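Loans of Framed Works: Frequently Asked Questions
Skirnmont Public Art Lending Service

The answers on this page apply to households, offices and schools that borrow framed pictures from the Skirnmont collection.

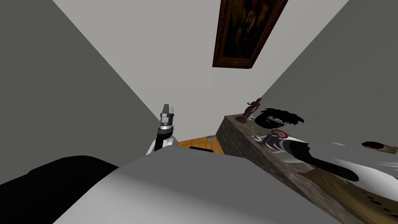 Who may borrow

Any resident of Skirnmont or Onport aged eighteen or over may open a borrower account. Schools and businesses must name one adult who will sign for each loan. Residents of other towns may apply, but local requests are filled first.

What does it cost?

Household membership is $50 per year. Schools in both towns pay nothing. Businesses pay $400 per year, and that fee covers every work on loan at a single address. Fees are not refunded if a membership is ended early.

How many works may I have at one time?

Households may keep 2 works at a time. Schools and businesses should contact the lending desk, as their limit depends on the wall space available and on what is already out.

How long does a loan last?

A standard loan runs for six months. It may be renewed once if no other borrower has requested the work. All loans that fall due in January are extended to the last working day of that month, when the desk reopens after its yearly stock check.

How large is the collection?

The catalog lists 1237 works, most of them oil paintings and prints. The Mykhailiuk bequest is part of this total. Works from the bequest may be lent to schools and businesses but not to private homes, under the terms on which they were given.

May I hang the work myself?

Yes. Two hooks and a printed hanging guide are supplied with each loan. Heavy frames must be fixed to a stud or to solid masonry. Adhesive strips are not permitted for any work, whatever weight is stated on the package. Borrowers who rent their homes should ask the landlord before drilling.

Where should it go?

Choose an inside wall, away from direct sun, radiators and cooking areas. Bathrooms are not suitable. Dark oil paintings are often hard to read in a dim hallway, and a lamp placed to one side will usually help — picture lights that clip to the frame are not allowed.

The picture will not stay level. What can I do?

Check first that both hooks are at the same height. If they are, place a small felt pad behind each lower corner of the frame. Pads are free from the lending desk. Please do not shorten or retie the wire.

May I clean the frame or the surface?

The frame may be dusted with a soft, dry brush. The painted surface must not be touched, and no spray, polish or damp cloth may be used on any part of the work. Report flaking paint or loose molding to the desk at once and leave the work where it is.

Is the work insured while it is in my home?

It is covered under the service's own policy, held through Graller, for fire, theft and accidental damage. The policy does not cover works moved to another address without written consent.

How do I return a loan?

Bring the work to the lending desk in the case in which it was issued. Collection from the Onport branch can be arranged with one week's notice.

Page last revised October 7, 2020.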